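Bench notebook – June, 10:40

Cable and power strip sort-out, second go
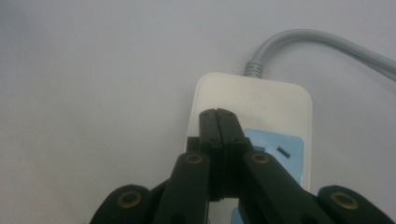 Really pleased with how this is going! The long bench had got to the stage where you couldn't put a mug down without it landing on a plug, so this morning I started pulling every strip and lead off the benches to check them properly, one at a time on the pale table by the window where the light is kind.

The white strip with the light blue socket panels is my favourite of the lot. Thick grey cable, a proper ribbed sleeve where it goes into the casing, nice rounded ends that don't snag on your cuff. I want this one on the Gerudura bench for good. The marking on the casing is too faint to go by, so I'll write the rating on a tag once I've found the paperwork (try the MacAulay folder first).

Checks so far: wiggle the cable at the sleeve, run a thumb along the whole length, look into each socket with the torch, wipe down with a barely damp cloth, unplugged of course. Two strips failed and are in the red tub. Please don't rescue them!

Tags: the Larnska ones stick far better than the old paper loops. We had 500 in the box and I've used 136, which should see us through the drawers under the window as well. Started a new page in the register at item 1282.

Still to do – the extension reels, the tangle behind the Dristton cabinet, and some hooks so the strips hang up instead of living in a heap. I've got a scrap of board that would be perfect for that, if it hasn't gone for firewood. Will cut it after lunch.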